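Baditz Fencing List
Home | Archive | Search | Subscribe | Thread Index

[Baditz] Re: Rule on leaving the strip during épée pools
Previous message | Next message

Américo Rocha wrote:

> At the Zistham open in July I was fencing a pool bout, up 3-2, and
> went off the back of the strip with both feet. My opponent hit me
> while I was going off. The referee gave her the touch for the hit and
> also a touch for crossing the rear line, then changed his mind and
> gave her only one. Which was right? And does it matter that I had
> already been warned about the side line earlier in the bout?
>
> Also, is anybody driving to Arango for the team event? Our club has
> three and needs a fourth.

Américo,

One touch was right. When you cross the rear limit completely, with both feet, a touch is scored against you. When you are hit at the same time, the referee has to decide whether the hit came before you left or after. If it landed before your second foot was over the line, the hit counts and that is the end of the phrase. If it landed after, the hit is not looked at separately and she gets the touch for the line. Either way the score goes to 3-3. There is no way to get two touches out of one phrase in that situation.

The side line is a separate matter. Going off the side with one foot stops the bout, and you come back on guard where you were. Going off with both feet costs you a meter of ground. The only time it leads to a touch is when the meter puts you behind your own rear line. That happens a lot to people who fence near the back and drift sideways while they retreat, and from what I have seen of your bouts you do drift to your left.

I don't know what the referee meant by a warning. If he showed you a yellow card, it was for leaving the strip on purpose to avoid a hit. A second offense in that group in the same bout is a red card and a touch to the opponent. If he only spoke to you, it has no effect on anything that follows. Ask to see the score sheet if you still have doubts, as a card has to be written down. The Zistham people keep the sheets for 30 days and will send you a copy if you give them the pool number.

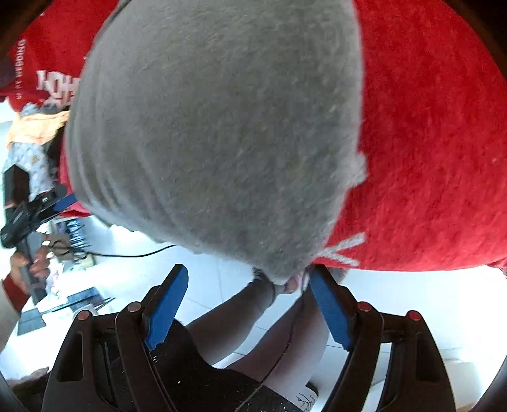 On strip length, several people on this list have complained that the strips at Zistham feel short. I measured strip 7 with a tape last season and the fencing area was correct. What is short is the run-off behind it, where the mats end before the wall. A fencer who is used to a long run-off slows down too early there and gets caught on the last two meters. You can practice for that at home by taping a line on the floor and retreating to it without looking until you know the number of steps.

For the team event, I can't fence but I have room in the car for two people and bags. I plan to leave at six in the morning, and the drive to Arango takes 90 minutes from the Claltov parking lot. Weapon check opens at eight. They test the body wires as well as the weapons, so bring two of each that you have tried on a box yourself. Last year our first match started with one good wire among four people and we borrowed for the rest of the day.

If you find a fourth, the entry has to be changed by the team captain and it has to be done before weapon check closes. The form asks for the club number, and ours is 1062. Put the substitute in the reserve box even if you plan to use that person from the start. The order can be set when you hand in the team sheet for each match.

One more thing about the line question. Call halt in your own head as little as possible. You stopped when you felt your back foot go over, and she didn't, and she was within her rights to keep going until the referee called it. One foot over the rear line is not out.

Claltov épée group

Comments (3)

tessb: Same thing happened to me in a direct elimination bout and I got the red card. I still think it was wrong but I couldn't appeal it because I had already shaken hands.

oldfoil: Does the meter penalty work the same in foil?

marten_k: Yes, same in all three weapons.

Recent threads
Fourth fencer needed for Arango
Body wire fails on the box but works on the strip
Re: Pool sheets from Zistham
Left-handers and the side line
Used masks, adult sizes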